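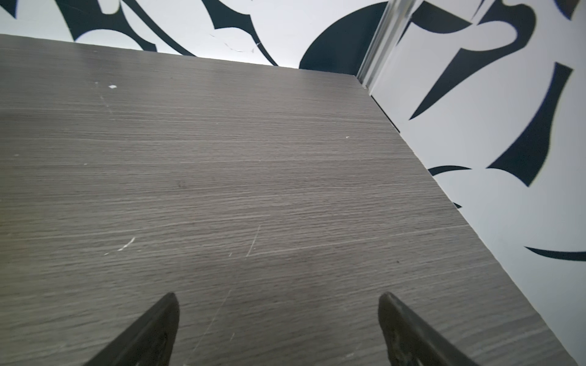 Bench top, gray woodgrain, October 2025

Surface check before we commit to refinishing or swapping. Gray laminate, the brushed/weathered look one, grain runs roughly left to right. Marks so far:

- white chip toward the far edge, left side. Small but bright, catches your eye every time
- other small marks and blemishes scattered over the top, none of them mapped yet
- thin gap along the right edge where top meets the white wall. Dark line all the way along. Crumbs and screws go down there, Oldřich lost a 4 mm hex key in it back in August and we still havent got it out

Color match is the annoying part. Grain is streaky, taupe into charcoal with silvery lines thru it, so a single filler color will look wrong whichever one you pick. Tried two sticks from the Vestano box on the offcut (not on the top!!):

mid gray - too blue, disappears under the lamp, stands out in daylight
taupe - closer, but dries shiny

Mixed them on a tile, a bit more taupe than gray, then knocked back the shine with 2000 grit wet. Better. From standing height I had to look for it. Close up you see a flat patch with no lines in it. Drahomíra says drag a line or two thru with a pin before it sets and rub a lighter color in. Havent tried. She did the counter in Plollov that way and it held up ok.

Filler notes for whoever does the chip:
Clean w/ alcohol first, let it flash off. Warm the stick, dont melt it. Overfill slightly, leave 20 min, shave flush with the plastic card. NOT the razor, razor digs into the surface next to the repair, see offcut, bottom corner, my fault. Sand only the filler. If the gray starts looking cloudy stop, thats the laminate going.

Gap at wall. Options:
a) leave it
b) bead of clear silicone
c) push bench over and rescribe the edge

Thaís wants b. I dont like b, the bench gets moved when the floor is done and then we're picking silicone off paint. Ctibor suggested a foam strip pressed in from above, gray, removable. Ordered from Firkex, order no. 2673, one roll. Need the real gap width at both ends before cutting, I only measured the near end and the wall is not straight in here, nothing is.

Replacement top: asked Hrubý for a price on the same decor. They say pattern is still made but new batch may run lighter. So if we replace this one it wont match the side bench, and then someone will want that done too. Roughly a full day to swap incl. taking the vise off. My vote is repair and live with it. Ľudovít to decide.

To do
- map the rest of the marks, low light from the side, pencil ring round each (pencil wipes off, checked on offcut)
- second test patch w/ the pin lines
- measure gap, far end
- find the leftover edge banding, was on top of the paint shelf, isnt now
- no hot mugs or the glue gun directly on the top untill the chip is filled, use the cork mats

Offcut with the test patches is in the drawer under the side bench, labeled. Pls dont throw it out, its the only peice we have.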